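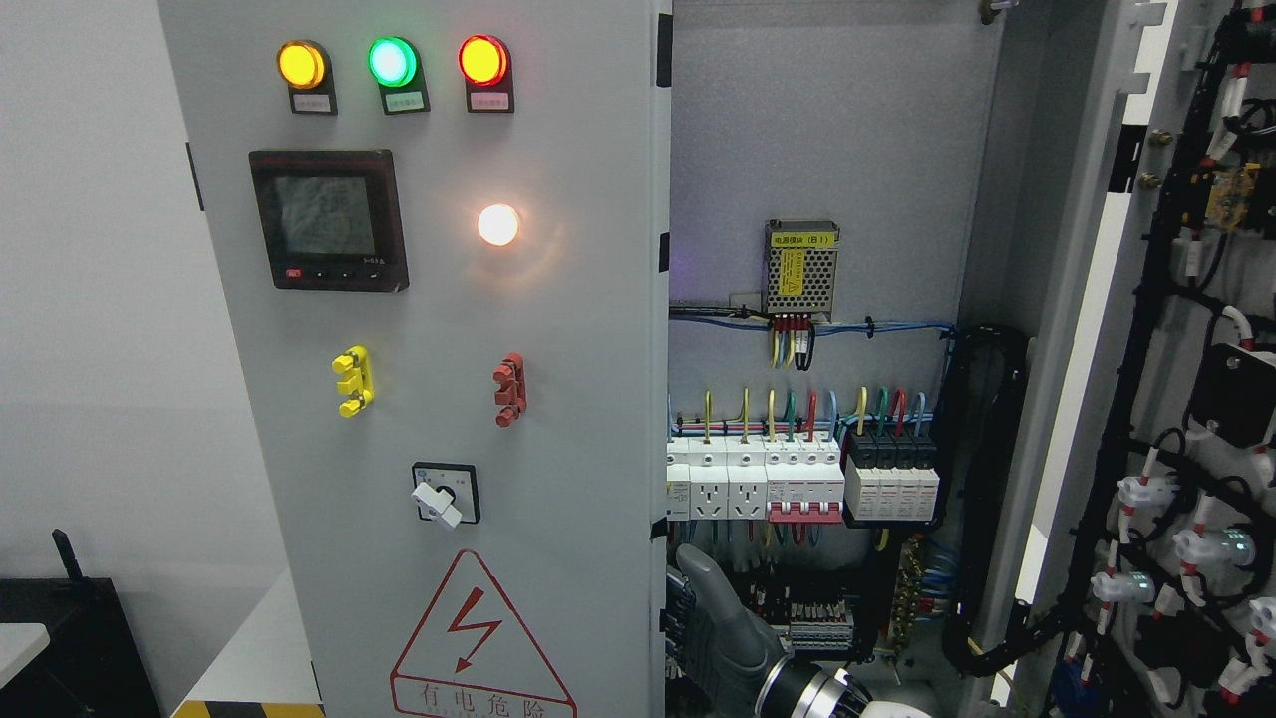 Ehab Shawky wanted to know why his phone says 11 percent, then switches itself off, then comes back from the dead claiming 4 percent once it's on the charger. He asked at the end of last session, when everyone else was already putting their coats on, so the answer gets a whole handout.

Mobile Hardware for Reviewers
Session notes: Battery claims and how to read them

1. Capacity

Capacity is printed in milliamp hours. The Standska we passed around lists 3,091 mAh, a number so oddly exact that it has to be either engineering or marketing. Capacity tells you how much charge the cell holds when new. It says very little about how long the phone lasts, which also depends on the screen, the radio, the processor and whatever your favorite app is doing while you sleep.

When comparing two phones, write down capacity and screen size together. The Bakke has the larger cell and the larger display, and in our tests the display won.

2. The percentage

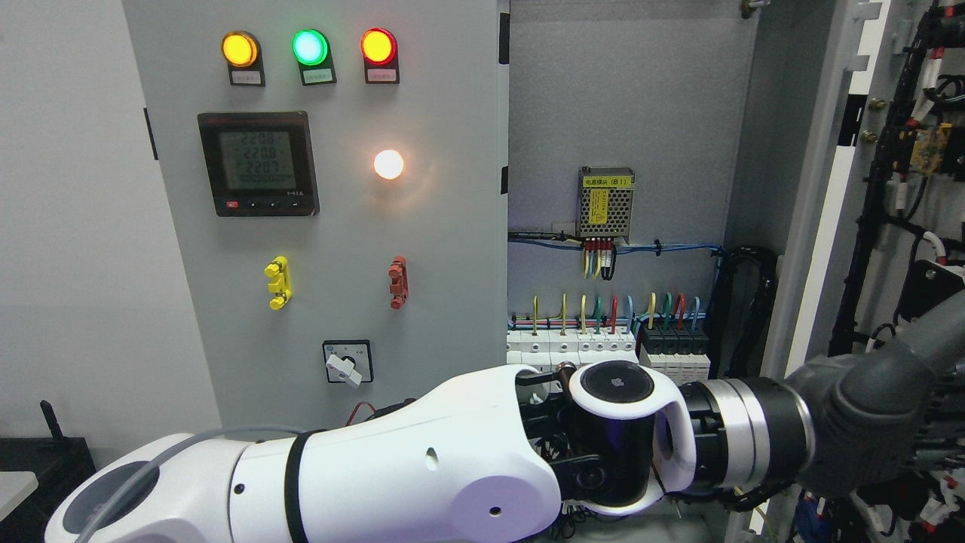 Battery percentage is an estimate. The phone measures voltage and current, consults a model of how the cell ought to behave, and prints a whole number in a confident typeface. Old cells and cold pockets both make the model wrong, and it tends to be most wrong near the bottom, which is where Ehab lives. Compare the panel meter, with its 220.8, 220.8 and 228.7: those are readings, and it shows all three even though the last doesn't match its neighbors. A phone would have smoothed that over and shown you a cheerful green icon.

For your write-up, log the percentage at fixed times and note the moment of shutdown separately. If the phone dies above zero, say so in plain words. Readers forgive a short battery life sooner than a lying one.

3. Hours of use

Hekthorpe promises 29 hours of "mixed use." The footnote defines mixed use as mostly leaving the phone alone. Always read the footnote, then run your own test:

Set brightness by hand and turn off auto mode.
Use the same video, the same app and the same network each time.
Start from a full charge, unplugged.
Run it twice. If the two results disagree, run it again and cancel your evening.

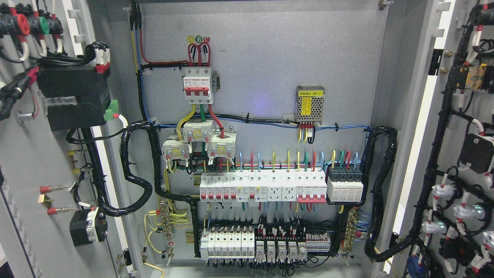
4. For next time

Bring your logs for the Mukimo, including the embarrassing ones. We'll plot percentage against time and look for the cliff. Please charge the loan phones before returning them. The last group's came back flat, and I don't count that as a finding.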